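From the Assembly Floor: Getting Used to the New Bench

If you've walked past the far end of the Provard building lately, you have probably slowed down for a look, and you wouldn't be the only one. The two-armed unit we've been promising (threatening, some of you said!) since December is now set up at its own bench, and we've had more questions about it in the suggestion box than about parking, which is saying something. So this month's floor column is given over to it, with apologies to the folks waiting on the softball write-up, which will run next time.

First, a little history for the newer people. Kit assembly has always been the job everybody learns on. You stand at the bench, you take the small parts out of the tray, you seat the pegs and the gears and the blocks where they go, and you do it again, 400 times on an ordinary shift and closer to 600 when the Martens orders come in all at once. Plenty of us have fond memories of that bench, mostly of the conversation. Fewer of us have fond memories of what our thumbs and wrists felt like on a Thursday night, and when the safety survey went out last year, sore hands came in ahead of noise, heat and the vending machines put together.

That survey is really where the Rostier project started. The idea was to see whether a pair of arms with proper fingers could learn the pick-and-place part of the work, the fiddly reaching and pinching and setting down, and leave the rest to people. We tried a simpler gripper a few years back, as some of you will remember, and it was fine with the large blocks and hopeless with anything slender. A hand with jointed fingers has a better shot at a small peg, though it still has to learn how to go about it, and that takes longer than any of us had pictured.
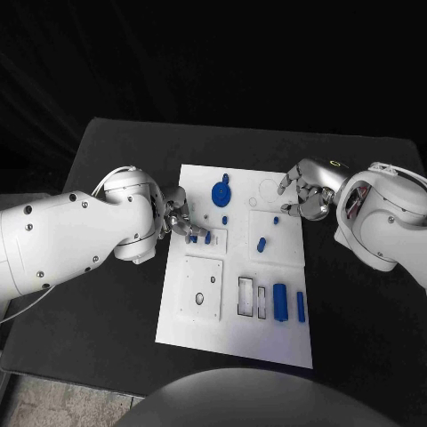 The learning is where our own people come in, and I think it's the part that has surprised the floor the most. Four assemblers from the day and evening shifts have been spending part of each week on the project, and what they bring is all the stuff that was never written down anywhere. You roll a peg against your fingertip before you lift it. You come at a flat part from the short side. You don't squeeze harder when a piece slips, you let go and start over. One of them told me she'd done that last one for years without once putting it into words, and now she's had to explain it in three different ways before lunch.

It has been slow going, and I'd rather say so than have you hear it in the break room. A good assembler is still a great deal quicker, and there are mornings when the engineers from Testik spend longer adjusting things than running them. Nothing from the new bench is going into customer kits yet. When that changes, you'll hear it from your shift lead before you read it in this newsletter.

Now, the question that came up more than any other: what happens to the jobs? There are 63 people in assembly today, and the plan management has shared with us keeps it at that number. What does change is the mix. There will be less time spent standing at the kit bench and more on inspection, setup and final packing, and there will be a new bench operator position that carries a higher pay grade. It will be posted inside the building first, and you don't need a technical background to put your name in. Training is on paid time, both shifts.

I know a promise in a newsletter only goes so far, and several of you wrote exactly that, quite politely. Keep writing. The suggestion box by the time clock gets emptied every Friday, and questions about the project are being answered on the board next to it, signed or unsigned as you prefer.

If you'd like to watch the bench for a while, please stay behind the yellow line and ask the operator before you start talking to them, as they may be in the middle of a run. Evening shift can ask their lead for a time that suits.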